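16 July 2023

Parts sort, continued from Friday. Had the room to myself, so I spread out as much as I liked.

Put a fresh sheet of brown paper down first. The last one had flux all over it and small screws kept disappearing into the stains. Plain brown shows up black parts better than the white tile does, and I can fold the whole sheet up at the end and tip the crumbs into the trash.

Started with the Clavcombe panel leftovers. Darcy had them all in one coffee can: push buttons, caps, knobs, lock washers, a few fuse holders with no fuses. Went through the can by hand and got it down to 15 pieces worth keeping. The rest is scrap, mostly cracked bezels.

Layout is the same one Viera used in April. Yellow bin on the left for push buttons, light-blue tray in the middle for whatever hasn't been decided yet. The bin's low front lip faces left. I would have turned it the other way, but the label on the shelf assumes left, so I left it.

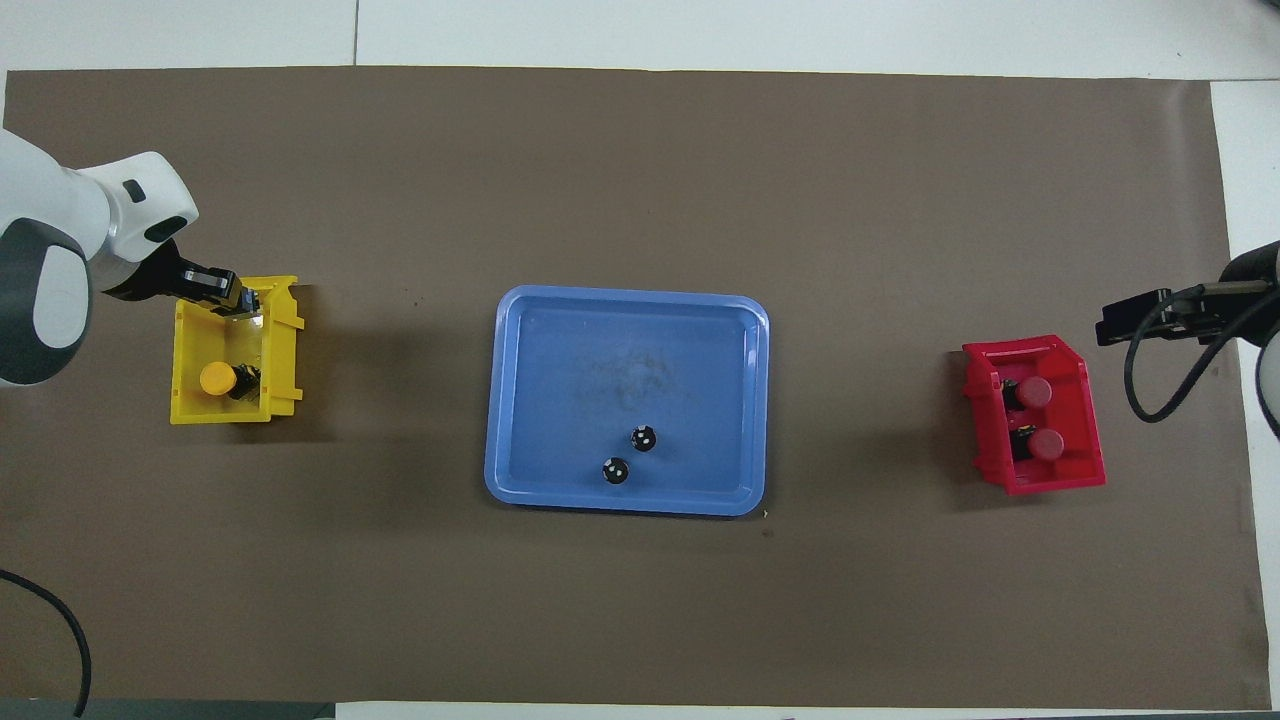
The small black round ones are the usual problem. They all look alike until you turn them over, and Rocío's list calls them "knob, small" in one place and "cap, blk" in another. I'm going with "knob, small" until she tells me otherwise. Anything with a chipped edge goes to scrap even if it still fits.

Yellow caps stay on their bodies. Pulled one off last week to clean under it and broke a tab. Wipe them with a dry cloth and leave it there.

Tray needs washing. Dish soap did nothing for the whitish mark last time. Will try alcohol, and if that fails it can stay, it doesn't hurt anything.

Took 2 breaks, finished the can about 3. Did not get to the Figueroa box.

To do:
Ask Saturnino whether he still wants the fuse holders
Print new labels for the yellow bins, the old ones are peeling
Sweep before Macarena needs the floor
Order brown paper, one roll left and it's the narrow kind

Figueroa box is under the bench, taped shut. Don't mix it with the Clavcombe parts, the threads are different.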